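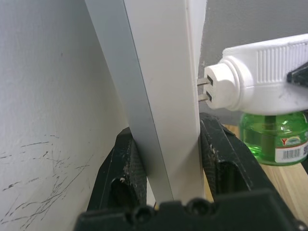 **Two-arm bench, progress to end of March 2020 – for Romana Krajčí, Gallel small builds fund**

Plug-in work is the bulk of this period. Both arms bolted down at the shared shop since August, so no more mechanical news there. The wrist view is what we're steering by for the last bit of travel. With the mosquito heater the two flat prongs sit right up against the white housing and you can judge the angle off them, much better than from the head camera. Fingertips are picking up grit, need a proper clean before the next block of runs. The textured pads are wearing pale in spots too. New set on order from Slanina.

Spending: $577 out of the second instalment so far. Mostly pads, cable and one replacement wrist bracket. Reciepts are in the shared folder, Trekow invoice still to come.

Runs: 40 attempts logged on the heater task. 21 went in without anyone touching anything. Most of the misses were angle, a few were the grip slipping when the prongs met the slot. Not where I said we'd be in the last report but it's moving.

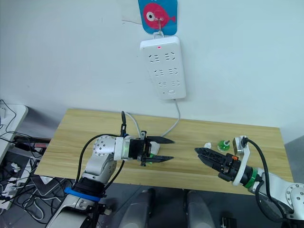 Slipping is partly my fault, I had grip force set low after we cracked a shell early on. Turned it up a notch last week. Will know more after the next block.

The strip is on a hook so it has some swing to it. Thought about screwing it to the wall and decided to leave it for now – a strip at home isn't always fixed either, and the second arm can learn to steady it. Gernetti lent us a rigid backplate if we change our minds.

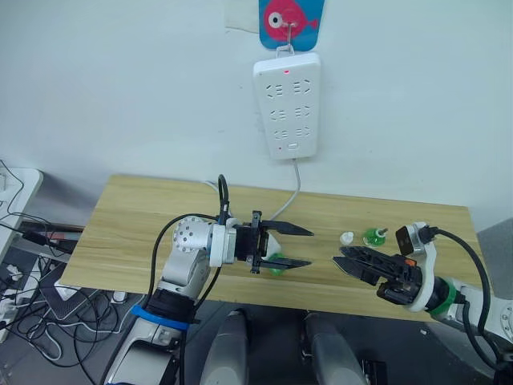
*Head camera view. Both grippers open, small parts on the table by the right one.*

Handing things from one arm to the other is slower going. Left side is okay. Right side reaches short and then corrects, wich eats time. I think its calibration and not the arm. Plan is to redo both sides in one sitting so they agree with each other.

Cabling at the left end of the bench still a mess. On the list, I know, you mentioned it last visit. Need a tray and one free afternoon.
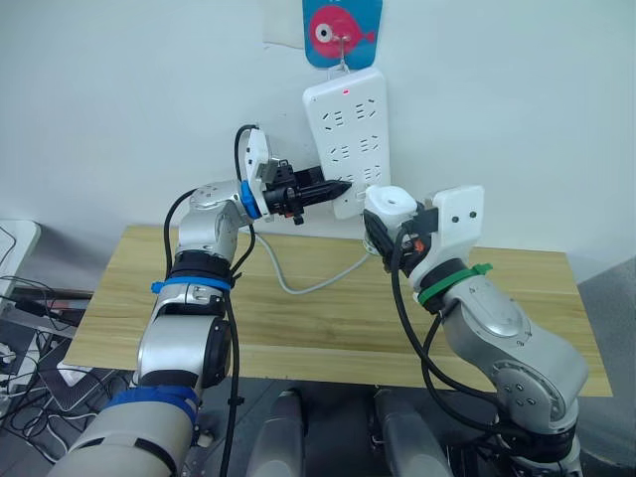

*Black plug in the left gripper, right gripper at the lower right of the strip.*

Next up:

- recalibrate both arms
- fit new pads when they get here
- 3 more plug shapes, starting with the ones people keep lying around the shop
- cable tray
- write up the grip settings so somebody else can run it

Nothing needed from you right now except an OK to move the travel money over to spare parts. Nobody is going to be travelling anyway by the look of things. If the shop closes its doors for a while I can do the log sorting and the write up from home, but the runs will stop. Will let you know as soon as we hear from the landlord.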